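Section 4: Washing up at the double sink

Priswood kitchen guide, revised Apr 22, 2023

The worktop is oiled wood and marks easily. Keep it wiped down on both sides of the sink.

1. Scrape plates and bowls into the food bin.
2. Stack bowls and mugs in the front basin, leaving the drain clear. A mug can stand inside a bowl.
3. Fold the yellow towel over the front edge of the sink.

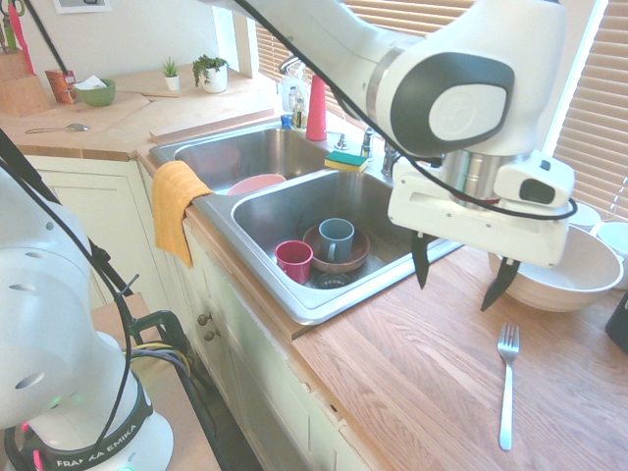

4. Put the plug in and add hot water until the basin is half full. One squirt of washing-up liquid is enough.
5. Wash cups and mugs first, then bowls, then anything greasy. Use the yellow side of the sponge for cups and the green side for stuck food.

Caution: do not use the green side on non-stick pans.

6. Wash forks and knives one at a time. Do not drop them into soapy water where they can't be seen.
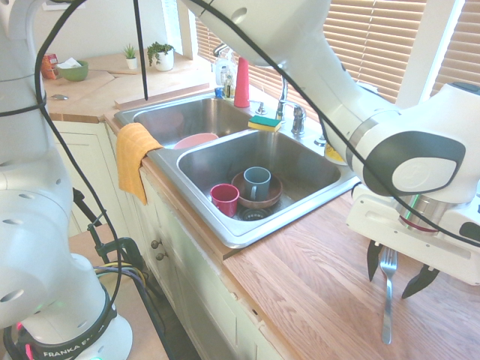

Fig. 4.2: Fork held upright over the worktop; bowl, mug and cup in the front basin.

7. Rinse under the tap, then dry and put away.
8. Pull the plug and empty the strainer.
9. Squeeze out the sponge and leave it on the ledge.

Note: the worktop is re-oiled every April. If water has soaked in or a dark ring appears by the tap, tell Jayanthi Kurup before using that side again.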